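Household Textiles, Unit 7: Folding Denim Outerwear
Handout to the lesson of 2025-10-29

In the last unit we folded shirts and other soft things. Denim is different. The cloth is stiff, it remembers its old creases, and it carries metal parts which can mark the other clothes in the pile. Please read this before you come to the practice.

1. Surface. Use a bed or a table at least 80 cm deep. A bedspread is a good surface, it holds the jacket in place. Smooth it first with the flat hand.

2. Laying out. Put the jacket down with the front side up and the collar open. Check the snaps and the zipper, if there is one.

3. The front edge. This is the part most students skip. The placket has several layers and likes to stand up or roll over. Take it by the folded edge, lift it a little, and lay it down straight -- do not press it before it is straight.

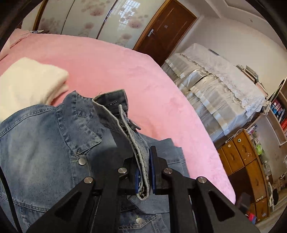 Salamatu Effiong objects to this order. She would close the snaps first, all of them, and only then straighten the edge, as a closed jacket cannot slide apart. Her way is also correct, and for a jacket with a soft collar I find it faster.

4. Sleeves. Fold each sleeve to the back, along the side seam. The cuffs should not cross.

5. Halves. Bring the hem up to the collar in one movement. For a long coat, use thirds.

Homework: fold one denim garment on 8 evenings and write down where the creases come. Those who missed the July course can borrow the notes from Santeri Juntunen, room 17.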